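Plillmont Parks and Trails
1/ The Department has received many questions this winter about the proposed changes to trail access, parking and opening hours. This thread sets out what has been decided, what is still open for comment, and how residents can reply. Please read to the end before writing to us, as many of the most common questions are covered below.

2/ Background. The town has held land for public walking since 1849, when the Lindsay tract was deeded for common use. The deed says very little about hours, dogs, bicycles or parking, and the rules now in force were added piece by piece over many years. Several of them contradict one another.

3/ The review was led by Saodah Kwok, Trails Planning Manager, with legal advice from Lionel Pilkington. Its task was to put all existing rules into a single document written in plain language. It was not asked to close any trail, and the draft does not close any trail.

4/ Opening hours. All trailheads will open at sunrise and close 15 minutes after sunset. At present, the posted hours at Privcombe differ from the hours on the town website. The new rule replaces both. Gates will not be locked at closing time, but vehicles left overnight may be towed.

5/ Dogs. Dogs remain welcome on every trail now open to them. The leash limit stays as it is. The draft adds one requirement: on any boardwalk or footbridge, the leash must be shortened so that the dog walks beside its handler and others can pass.

6/ Bicycles. Riders may continue to use the wide gravel paths. On wooden decks, riders must dismount and walk. We recognize that this will be unwelcome to some commuters. We considered a posted speed limit instead and concluded that we could not enforce it fairly.

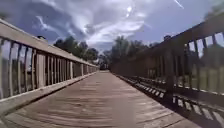 A wooden footbridge, with railings on both sides. The walk-your-bike rule applies to decks of this type.

7/ Right of way. Where two groups meet on a narrow section, the group closer to the far end should be allowed to finish crossing. Anyone using a wheelchair, walker or stroller goes first in every case. Runners are asked to call out before passing — a simple "on your left" is enough.

8/ Group permits. A permit is required for any organized event, including races, guided walks for which a fee is charged, and school sports meets. Informal walking groups and families do not need one. Applications should reach the office at least 2 weeks before the event.

9/ We have been asked whether a weekly walking club counts as an organized event. It does not, unless the club charges a fee, sets up equipment, or asks for part of a trail to be held for its use. Clubs that are unsure should write to us with a short account of what they do.

10/ Parking. The Privcombe lot will keep its present layout. The Lindsay lot will be restriped in July to provide more accessible spaces near the restroom building. During that work, please use the north entrance. Parking on the shoulder of the county road is not allowed at any time, and the sheriff's office has asked us to repeat this.

11/ Trail reports. Fallen trees, washouts and damaged signs may be reported by phone, at the office counter, or through the Tunex reporting page linked from the town website. Please give the name of the trail and the nearest numbered post. A report with no location often cannot be acted upon.

12/ Messages sent as replies to this account are not logged as trail reports. If you have already sent us one here, please send it again through one of the channels listed above.

13/ Foraging. The draft allows the picking of berries and nuts by hand for personal use. Digging up roots or plants, cutting branches, and collecting for sale are not allowed. Mushrooms remain under the existing county rule, which the town has no power to change.

14/ Drones. Flying a drone from town parkland requires written permission from this office. Requests are handled by Godelieve Dekker. Permission will not normally be given during the nesting season or on holiday weekends.

15/ Comments so far. The Department received 510 written comments on the first draft. The largest share concerned bicycles, followed by parking and dogs. A summary, with our response to each main point, has been posted on the town website. Names and addresses were removed before posting.

16/ Several residents asked for more benches, water fountains and lighting. These fall outside the review, which deals only with rules of use. The requests have been passed to Shona Moffat, who prepares the capital plan, and will be considered with next year's budget.

17/ How to comment on the second draft. The comment period opened on 7th February. Comments may be mailed, handed in at the office, or entered on the town website. Please state which section you are writing about. Unsigned comments will be read but cannot be answered.

18/ Printed copies are available at the public library and the town hall front desk. Large-print copies may be requested from either place. Residents who need the draft in another language, or who would like it read aloud, should call the office to arrange a time.

19/ Questions about the review process — as opposed to the rules themselves — may be directed to Torquil MacAulay in the Town Clerk's office. The existing rules stay in force until the new document is adopted. No citations will be issued under the draft.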